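Ticket 440 – Hand-held gripper stops tracking partway through visitor demos
Project: Grukorus
Site: Vostgate, upstairs demo room
Opened: Aug 21, 2025
Priority: high until the open day is over, normal after that
Status: resolved, one item left open

What was reported

Hello all, and thank you for bearing with a long ticket. I was on the demo bench for the morning rehearsal and I'd like to get everything down while I still remember it properly.

We are showing the hand-held gripper to visitors this afternoon. The plan is that each guest picks it up, squeezes the handle a few times, moves a couple of foam blocks from one tray to the other, and then watches the path they made play back on the big screen. People love this part (the school group that came through in December would happily have stayed until supper), so I very much want it working.

In rehearsal it went nicely for the first few tries and then the path on the screen began to wander. The little marker would drift up and away while the person's hand was quite still, and after a while the Guerra software put up "tracking lost" and stopped recording. Restarting brought it back, but only for a short time. The finger opening was still reading correctly all the way through, so whatever this is, it seems to be only the position that goes.

What I tried before writing in

Swapped the cable for the spare. No change.
Restarted the Guerra software, then the whole laptop. Good for one or two tries, then the same drift.
Checked free space on the laptop, which had 181 GB left, so plenty.
Cleaned the lens with the proper cloth. It looked fine before and it looked fine after.
Asked a colleague with a steadier hand than mine to have a go. Same drift, and I was a bit relieved to hear it.

Reply from support

Thanks for such a full report, it saved us a lot of back and forth. Could you send the log from one of the bad tries? Also, which way does the guest face when they do the playback part? We saw something like this at the Zavudis visit last year, where the bench had been pushed up close to a bare wall and the tracker ran out of things to hold on to.

Reply from the bench

Log attached. You may well be on to something with the wall! We turned the bench for the open day so that guests would have more room behind them, and now they finish a move with the gripper pointing at plain white paint. In the log, the number of tracked points sits at 156 while the blocks and trays are in view, and then falls almost to nothing when the person lifts the gripper and turns. The warning comes up shortly after that, every time I've looked.

Steps that fixed it

1. Turn the bench back the way it was in the spring, so the guest faces the shelves. The shelves are full of boxes and odds and ends and give the tracker a good deal to look at. We lose a little standing room, but the coat rack can go out in the hall.

2. Put the patterned mat back under the trays and tape down the corners. Please don't use the shiny tape – it catches the ceiling lights and we had trouble with that once before.

3. Check the view with the fingers open and nothing between them, and look at what fills the gap. If most of it is white wall, with only a stray fiber and a few faint smudges to break it up, keep turning until the shelves come in. 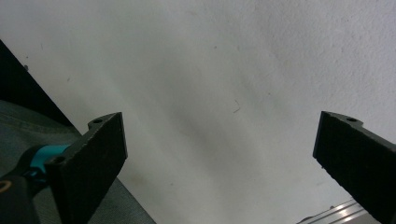
4. Start a new session in the Guerra software after the bench has been moved. Reusing the old session brings the old map along with it, and the drift shows up right away. I lost a good part of my lunch to this one, so please do learn from me.

5. Do 2 full practice moves before the first guest comes in, one slow and one as quick as an excited ten-year-old would do it. Watch the point count on the second one especially.

Result

Ran the whole routine again after the steps above, with several of us taking turns, and the path stayed put from start to finish. No warnings. The quick moves look a touch jumpy on the screen but they recover by themselves, and I think the guests will be perfectly happy with that.

Still open

The bench guide for Vostgate shows the old layout in one place and the new one in another, which is partly how we got here. I'll fix the drawing once the visitors have gone home. Please leave the ticket open until then, and if anybody moves the bench in the meantime, drop a note in here – I won't be cross, I'd only like to know which way it's facing.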